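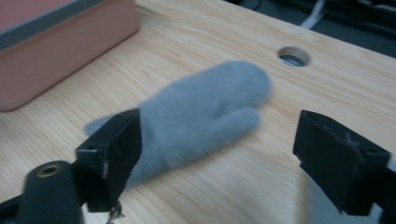
The intake sheet at the Forkham depot had 33 lines. Line 2 was for gloves, line 3 was for mittens, and the difference between them had been settled before I was hired. A glove has separate fingers. A mitten has one compartment for four fingers and one for the thumb. Anything else went on line 33, Other.

I worked the evening intake in April, when the railway cleared its winter lost property. The crates came down the branch line from Hemidthorpe with the lids strapped. Each crate was logged, opened and emptied onto the sorting table. The table was pale wood with a round hole in it. The hole had been there longer than the depot had, and small items were to be kept away from it. This was written on the wall in two places.

The procedure for a single mitten was as follows. Lay it flat, palm down. Smooth the thumb out to the side. Record the color, the fiber if there was a label, the length from cuff to tip, and the hand. The hand was the difficult part. A mitten with the thumb on the side seam fits either hand, and the sheet allowed only L or R. The written guidance was to enter whichever hand it looked like while lying on the table, which meant that turning the mitten over changed the record.

I had raised this with the day shift. They replied with a note that said L or R.

The gray one came out of the last crate of the evening. It was fuzzy, a pale gray that went toward blue under the lamp, with a broad rounded end and a short thumb. There was no label. I laid it flat and smoothed the thumb. I wrote: mitten, single, gray, unlabeled, R. I gave it the next free number, which was 1788, and put the tag through the cuff.

Then I checked the number against the ledger, as required, and found that it was already in use.

The entry was in a hand I did not know. Mitten, single, gray, unlabeled, L. Received from Hemidthorpe. Shelf Sorkel.

The shelves at Forkham were named after stations on the old line, most of them closed. Sorkel was the top shelf at the back, reached by the long ladder. It was used for items past their holding period that had not been sent for disposal. The holding period was 200 days. In practice things went up to Sorkel and the ladder was needed elsewhere.

A duplicate number is a clerical fault and there is a form for it. The form asks for both items to be presented side by side. I fetched the ladder, set the feet on the marks and went up.

Sorkel held a birdcage, a box of keys, several umbrellas and a row of paper bags with tags stapled to the fold. The bag for 1788 was third from the wall. I carried it down and opened it on the table. It held a receipt from the Mokgethi tea room at Hemidthorpe station for one pot and two cups. There was no mitten in it. The tag on the bag was the old kind, with a string.

I turned the bag inside out and found some gray fluff in the bottom seam. I put this next to the mitten on the table. The color was close. I would not have sworn to it on a form.

There were several possibilities. The first mitten had been claimed and the ledger not updated. It had been moved to another bag. Or it had left the depot in some other way, gone back to the railway, and come down the line again in a crate. I considered the last one for longer than the others. It required someone to take a single mitten, wear it or carry it as far as Hemidthorpe, and lose it there a second time.

I turned the mitten over. It was now an L.

The form had a box for findings, two lines deep. I wrote that item 1788 had been received, shelved, not found, and received. I wrote that the hand had been recorded both ways and that both were correct under the guidance. In the box for action I wrote: number retained.

I put the mitten in the old bag with the receipt, folded the top and stapled it. Then I went back to the ledger. The column for date of release was still blank on the first entry, and I left it so. Under Remarks I added: see same.

The 9:40 was in by then - I could hear it at the crossing - and there were two more crates on it. I returned the ladder, wiped down the table and started a new sheet at line 1, Hats.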